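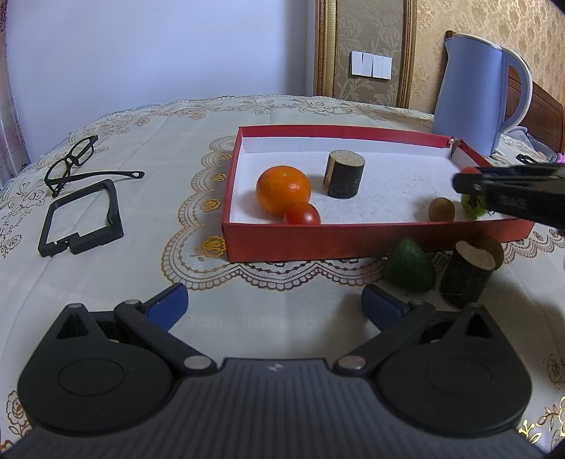

Bandeja de cartón Plekus para fruta y verdura

Referencia: Plekus 108
Fabricante: Lemach
Color: rojo por fuera, blanco por dentro
Formato: abierta, sin tapa
Precio por unidad: 1.269 pesos, impuestos incluidos

Descripción

La Plekus es una bandeja de cartón abierta por arriba, con paredes altas y fondo claro. Sirve para tener a mano la fruta de la semana en la mesa o en la encimera, para presentar un surtido pequeño o para separar lo que ya está maduro de lo que todavía no. Caben piezas de tamaños distintos: una mandarina grande, un kiwi, una lima y algún tomate cherry entran juntos sin amontonarse, y queda sitio para apoyar un taco de madera de los que vendemos como complemento.

Se entrega plegada. El montaje se hace a mano, sin pegamento ni grapas. Las paredes se levantan siguiendo las marcas del cartón y se cierran en las esquinas con las solapas interiores. Conviene marcar bien todos los dobleces antes de encajar la primera solapa.

Qué incluye

2 bandejas plegadas
Hoja de montaje en español y portugués

No incluye fruta, mantel ni tacos de madera.

Uso recomendado

Está pensada para fruta y verdura entera y seca. Si se lava la fruta, hay que secarla antes de colocarla. El cartón no lleva recubrimiento impermeable y el fondo se ablanda con la humedad. No se recomienda para fruta cortada, fresas muy maduras ni nada que suelte jugo.

Las piezas pesadas van al centro. Los aguacates y las naranjas grandes apoyados contra una pared la abren con el tiempo, sobre todo por las esquinas. Los tomates cherry ruedan hacia los extremos al mover la bandeja; si se va a trasladar de una habitación a otra, es mejor ponerlos entre dos piezas más grandes.

Para levantarla llena, sujetar por debajo con las dos manos. No tirar de una sola pared.

Esquinas

Las esquinas son la parte más delicada de la caja. Con el uso diario pueden abrirse o rasgarse un poco, en especial si la bandeja se pliega y se vuelve a montar con frecuencia. Una rasgadura pequeña en la parte superior no impide seguir usándola para piezas ligeras. Se puede reforzar con cinta de papel por la cara interior. Cuando la rasgadura llega al fondo, hay que cambiar la bandeja.

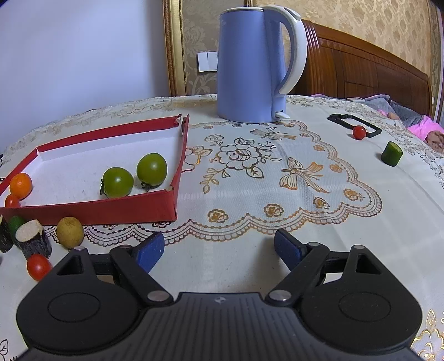 ¿Se pueden guardar tomates verdes en la bandeja hasta que maduren?
Los tomates verdes se pueden dejar en la bandeja a temperatura ambiente, en una sola capa y sin que les dé el sol directo. Hay que revisarlos cada dos días y retirar los que se ablanden.

Limpieza y conservación

Pasar un paño seco o una brocha suave. Las manchas del interior blanco no se quitan con agua; una goma de borrar limpia funciona con las marcas superficiales. Guardar plegada, en horizontal y lejos de la cocina o del fregadero.

Si se coloca sobre un mantel estampado o con relieve, comprobar que la base quede plana. Los pliegues de la tela pueden inclinar la caja y hacer que las piezas redondas se vayan hacia un lado.

Complementos

Tacos de madera Stasach. Cilindros con corteza en el lateral y el corte superior claro. Se usan como adorno junto a la fruta, dentro o fuera de la bandeja. Al ser madera natural, el tono y el diámetro varían de una pieza a otra. Se venden por separado.

Mantel Bite. Fondo crema con flores doradas y motivos de encaje estampados. Se lava a mano y se plancha por el revés.

Comentarios de clientes

Kanini Kimaro: La uso para los kiwis y los aguacates. Cumple. Una esquina venía algo marcada y se me abrió al montarla, la pegué con cinta por dentro.

Mārtiņš Rebane: El rojo es más vivo de lo que esperaba. El tamaño está bien para dos personas, para una familia se queda corta.

Dzintra Dambrauskienė: Pedí también los tacos. Uno llegó con la corteza un poco suelta y me lo cambiaron en febrero sin problema.

Envíos y cambios

Los pedidos hechos antes de las 13:00 salen el mismo día. Se aceptan cambios de bandejas sin montar. Las bandejas montadas solo se cambian si el cartón tiene un defecto de corte; en ese caso, enviar una foto de la pieza junto con el número de pedido. Los tacos de madera no se cambian por diferencias de color.

Consultas sobre pedidos para tiendas: preguntar por Masaru Mizuno, departamento de ventas de Lemach.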